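Edar Sack Handling - Buying Questions

What does a starter arm cost?
The Edar arm with a fingered hand is 3,000 dollars. With the wrist camera the total is 3,565.

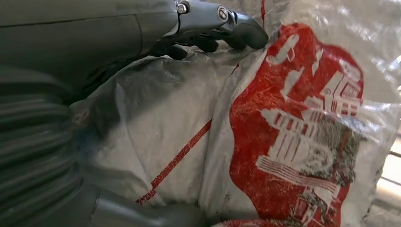 Handling and Bags

Can it work with woven sacks?
Yes. Send us one of yours before you order - prints and folds vary.

What about smaller plastic bags?
Same hand. Budget 405 for spare fingertips.

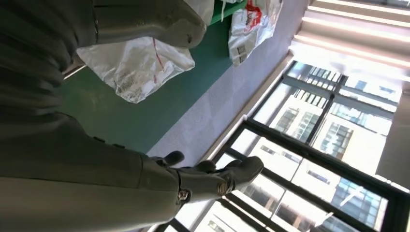 Delivery

When do orders ship?
Orders placed now ship in September.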